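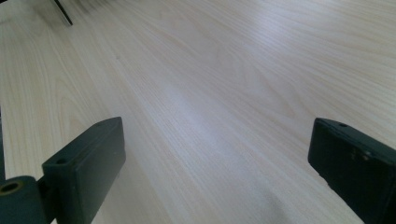 Home News Fire & Rescue Your Area Contact

Fosden fire station opened its doors again in September, and I went along wanting to know whether the new rope rescue team is as ready as the leaflet claims.

The leaflet says the team can reach any tall building in Prurnport within minutes. How many minutes, it doesn't say. I asked Gordon Li, who was running the tower display, and he told me it depends on traffic. Fair enough, but then why print it?

The display itself was good. Two firefighters went over the top of the drill tower and brought down a third, who was playing a frightened teenager on a ledge. It was slower than I'd expected and a lot quieter. Sarla Bhatia, who worked the ropes, said most of the job is talking to the person and checking knots. I believed her more than I believed the leaflet.

There was less to like indoors. A wall chart gave 2613 calls for the year, of which 124 were rescues from height. I asked how many of those were people and how many were cats, ladders and loose roof sheets. The woman on the desk didn't know and wrote down my email address. I've had no reply.

The old Ondberg mill came up more than once. It has stood open to anyone with a pair of boots for years, and the crew clearly dread it. Hélène Gosselin from the council said new fencing was "being looked at" — the same words she used last year.

Parking was in the field behind the Pathak garage and cost nothing. The tea was 60p. Children under eight weren't allowed up the tower, whatever the poster by the library says.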